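Setting up your Limeo dash display, part 3

Hi, Ignacio Llorente again. I run a Limeo in my old Ledesma hatchback, and these are the steps I use. 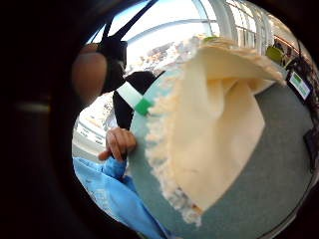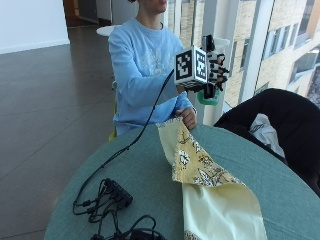
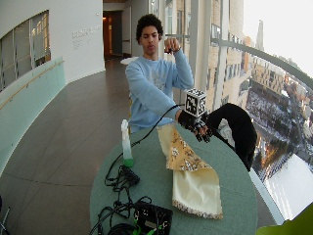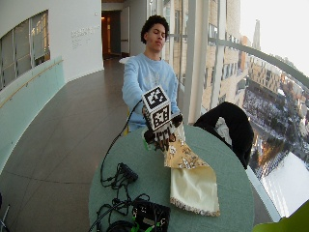

Work surface with cloth

1. Turn the ignition off and wait 60 seconds. I know, it feels like forever!
2. Push the gray plug into port 21 - it only goes in one way.
3. Switch on, hold Menu and type 687. You should hear three beeps.
4. Pick your tire size, then hit Save.

Note: on the Vurkton version, Save is under Trip (took me ages to find).

Caution: don't do any of this while driving. If the speed reads zero once you're moving, pull over and redo step 2.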